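Balthorpe Shared Robotics Facility
Bench Arm Rules: Frequently Asked Questions
Last revised August 6, 2024

Who may operate the bench arm?
Any member of staff or student who has completed the Bonsu induction and whose name appears on the current register. Induction lapses after 11 months. Visitors may observe but may not hold the enable switch.

What must be checked before motors are enabled?
The operator shall confirm that the table is clear of tools, cups and personal items, that cables on the arm have enough slack for the planned movement, and that the camera stand is clamped firmly.

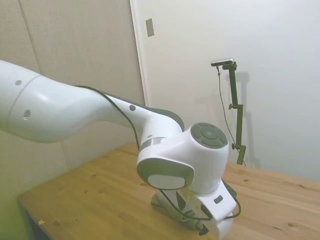 The check is repeated after any break of more than 2 hours, and whenever a different operator takes over. An entry in the bench log is required each time.

May the camera stand be moved during a session?
Only with the arm stopped. A stand that has been moved must be recalibrated before recording resumes. Earlier recordings remain valid and should be filed separately.

Which items may be used for cloth handling?
Towels and plain cloths from the Godora list. Items with buttons, zips or loose threads longer than 4 cm need written approval from Aba Sulemana.
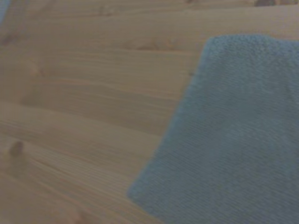
Blue towel on the bench surface, wrist camera view.

Must cloths be placed in the same position each time?
No. Positions should vary between trials unless the protocol states otherwise. The starting position is to be recorded before the first movement.

How should an unplanned contact be reported?
Press the stop button, leave the arm where it is and telephone extension 385. Form B is sent to Bernice Ayaaba by the end of the working day, including where there is no damage.

Do these rules apply at the Bridurow site?
Yes, with the exception of the register, which Bridurow has kept separately since April.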